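What the grippers are for

August 2021

I have worked in facilities cleaning long enough to have been promised the end of it several times. First it was the ride-on scrubber, then the sensor soap dispensers that were going to tell us when they were empty (they told us, at three in the morning, by text). Now it is robots that clean bathrooms, and our management at Guthrie has signed up for what the newsletter calls a partnership. The partner is Pulline. The newsletter used the word "journey" twice on one page, so I knew what I was in for.

There is no robot yet. I want to be clear on that, as my sister thinks I spend my days standing next to one. What there is, at the Didbridge site, is a room with toilets in it and people from our own crews doing parts of the job over and over with a pair of grippers, so that a machine can learn from the recordings later on. You hold one in each hand. They have square black and white markers on them so the software can tell where your hands are. After that, the explanation gets long and I get suspicious.

I did my turn in April and I have been back since. It isn't hard work. It is slow, and it makes you feel clumsy at something you have been good at for years. A bathroom I would normally be in and out of before my coffee got cold becomes a string of small separate jobs: reach, pinch, move, let go, again. You notice how much your fingers do without being asked. You feel grit through a cloth. You know from the drag of it whether a rim is clean. None of that goes through a gripper, or if it does, I'd like to see where it comes out the other end. 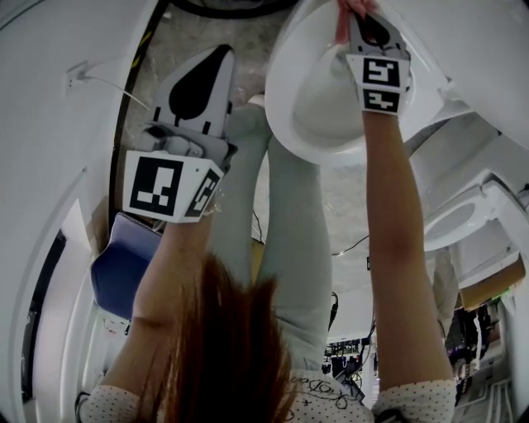 I asked about that in the briefing and was told that the model "picks up on a lot." Maybe so. I also asked what happens with the stuff that isn't in the practice room, like the stall door that only closes if you lift it, or the paper towels somebody has packed down the bowl with what I assume was a broom handle. I was told those would be covered in a later phase. In my experience a later phase is where the hard parts of a plan go to live.

My bigger complaint is about the job itself. We were 4 to a shift at Zudthorpe when I started there and we are 3 now, and that happened before a single robot got through the door. Two people who retired were not replaced, and the reason given was that it made sense to "wait and see where automation lands." So the machine has already cut hours without cleaning anything. It did it by being talked about. The building is the same size. The people using it have not gotten any tidier.

Then there is the matter of who owns what I know. I was paid my regular rate for the sessions, plus a 19 dollar meal allowance, and I signed a form. The form says the recordings belong to Pulline. Fair enough, it's their equipment. But what's in the recordings is how I lean, where I put my weight, which side of the bowl I go for first and why I leave the floor until the end. Nobody trained me to do that. I worked it out on my own back and knees. The last update we got said they had 2671 recordings from our crews, and it said so as though they had dug them up out of a field.

To be fair to the thing, I would be glad to hand over some of this work. Bending over a toilet all day is bad for you, and anyone who gets misty about the dignity of it is welcome to my Zudthorpe route. A couple of the younger ones like the sessions and say it beats the stairwells. One has asked whether there's a permanent job in it. She was told it was a great question.

What I'd want, before I do another round, is something in writing. How many of us will be on a shift a year from now, and whether the shift pays more if it includes looking after a machine, which I can already tell it will. Somebody has to empty it and wipe it down and fish it out of the corner it's stuck in. I have sent those questions up the line. So far I've had back a link to the newsletter.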